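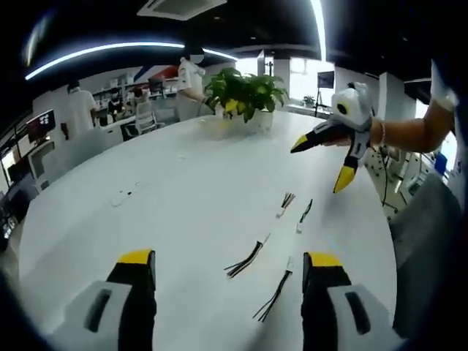

Minutes, harness demo working group
29 Nov 2020
Present: Karine team (demo side), Pandard (parts and fixtures), Cheon on the call. Wotideo sent notes, did not dial in.
Minutes typed up same evening, corrections by reply please.

1. Last minutes

Agreed. One fix, the item on gripper calibration should say "before each block" not "each day". Carried over from October: spare finger tips (see 4), naming of files (see 5).

2. Where we are with the harness task

Target for this round is 1000 good demos with the hand-held grippers. 310 accepted so far. More were recorded but Cheon's check throws out anything where tracking drops, or where a connector leaves both camera views for too long.

Pandard asked if the target is still realistic. Karine: yes if rejects come down, no if they stay where they are. No new date set. Cheon would take fewer demos if they're clean, wouldn't go under what was promised to Wotideo though.

Start layout talked over at length. Parts currently go down anyhow on the white table, connectors facing all directions, and the person picks whichever is nearest. Cheon likes the spread. Wotideo's notes ask for a fixed start pose. Compromise: random start stays for the main set, a small fixed-pose set gets recorded at the end of each block, labeled seperately.

Also the plant. Stays on the table for now, Cheon wants some background clutter in the data. Can be shifted between blocks, not during one.

3. Two-gripper passes

Main item. Two hands, one gripper each, one holds the connector and the other takes the wire end. Slow going. Points raised:

- Both tips closing on the same small part hides it from at least one camera. Cheon says OK as long as the other view keeps it.
- People squeeze too hard. White plug gets tilted in the tips and then the second gripper comes in at the wrong angle. Suggest closing slower, stop as soon as it holds.
- Wires fall across the near gripper. No rule agreed, leave natural.
- Second connector lying close to the one being held: allowed, but operator must not nudge it with the finger. If nudged, keep going, mark the demo.
- Regrips. One allowed per pass. Two or more, stop and start again.

Long back and forth on whether to narrate out loud. Dropped, no audio in the set anyway.
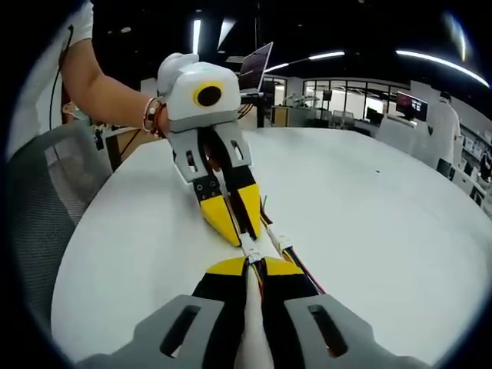 4. Finger tips and hardware

Yellow tips wearing at the inner edge on the older pair. Pandard has 6 spares in hand, more on order, no delivery date yet. Swap both tips on a gripper together, never one, and recalibrate opening width after. Write the swap in the log (last one wasn't, cost Cheon an afternoon working out why the widths jumped).

Cable: hangs down from the gripper and catches on chair arms. Karine to try a clip at the elbow. Chairs pushed back from the table before a block starts, please.

Wrist jewelry came up. Cheon has no problem with bracelets in the data. Leave it to the operator unless it knocks the housing.

Lens wipe before every block. Cloth keeps going missing, Pandard to tie one to the bench.

5. Data and file naming

Old scheme had the task name twice. New scheme: task, operator number, block, take. Applies from next block, old files get renamed by script and not by hand. Cheon has the script, needs testing on a copy first.

Check of 21 rejected demos, done by Cheon last week. Most were tracking loss when the gripper came too close to the tabletop, the surface is glossy and reflects the ceiling strips. Rest were operator stopping too early, i.e. letting go before the recording was ended. Asked operators to hold still a moment at the end. Matte sheet for the table discussed, Wotideo prefer the bare table because their own cell has a white top. Try a short block with the far light strips off instead, compare.

6. Remote control vs. hand-held

Wotideo's notes ask again for a comparison set done by remote control, operator at a desk driving the two arms. Karine not keen, it's slow, and people can't feel the plug seat. Pandard thinks a small set is still worth having, as it shows what the arms can reach and the hand-held set doesn't tell us that. A human elbow goes places the arm won't.

Agreed: small remote set, single gripper pick only, no two-gripper passes. After the hand-held target is met. Cheon to write down what counts as same start and same finish, or the two sets can't be compared.

7. New operators

Two starting next block. They watch one block, then do practice takes that don't get kept. Instruction sheet is out of date, still shows the old tips and the old start button. Karine to redo, one page, big type.

Reminder that short breaks are part of the block. Demos from the last stretch of a long block are visibly sloppier, Cheon can tell from the paths alone.

8. AOB

Cheon's harness supplier changed the wire colors on the latest bag, some have the blue and some don't. Mix them in. Note the bag number.

Booking for the big table clashes with another group at end of month, Pandard sorting it.

Actions

Karine: cable clip, instruction sheet, tell operators about holding still at end
Pandard: chase tips, cloth on bench, table booking
Cheon: rename script on a copy, start/finish definitions for remote set, lights-off comparison once recorded
Wotideo: confirm OK with small fixed-pose set (Karine to email)

Next meeting when the lights-off block has been checked, Cheon to propose a time.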